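Soden Kitchen Cell: Set-up Guide
Section 4. Setting up the refrigerator task

Before you start, finish Section 3 and save the arm's home position. You need the Clandevard control software open and the kitchen scene loaded. Allow 18 minutes for a first run through.

4.1 Load the scene

1. Open Scenes and choose Kitchen, then Refrigerator.
2. Set the door to Open. Leave the door joint locked for now.
3. Place the test items on the shelves. Leave clear space on both sides of anything the arm will pick up.
4. Press Reset Physics and wait until the items stop moving.

Note: If an item sinks into a shelf, delete it and add it again. Do not drag it upward with the mouse.

4.2 Check the reach

5. Select the arm and press Home.
6. Choose the target item from the list. Press Preview Path.
7. Step through the path with the arrow keys. Watch the wrist as it passes the side wall, then the fingers as they go in under the shelf above.
8. If any link turns red, move the base back by one step and preview again. 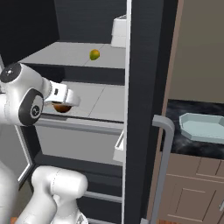 9. Set the approach height so that the fingers clear the front trim of the shelf. The default is 122 mm above the shelf surface, which suits small round items. Taller items need a higher setting.
10. Set Grip Force to Low and press Close. Wait for the contact light before you press Lift.

Caution: Do not run Lift with Contact Check turned off. The arm will carry out the full motion with nothing in the fingers and log the run as complete.

4.3 Save and repeat

11. Press Save Task. Names can have up to 18 characters and no spaces.
12. Run the task five times from Home. If two or more runs fail, go back to step 6.
13. Export the log to the Orngate folder.

Error 189: Joint limit reached. Move the base and repeat 4.2.
Error 289: Item not found. The item list is out of date. Press Refresh, then choose the target again.

Settings from versions before October do not load in this release. Enter them by hand. For other faults, send the log to Manee Thongsuk or Munther Aoun at Ongart support and include the scene name.

Section last revised Apr 1, 2025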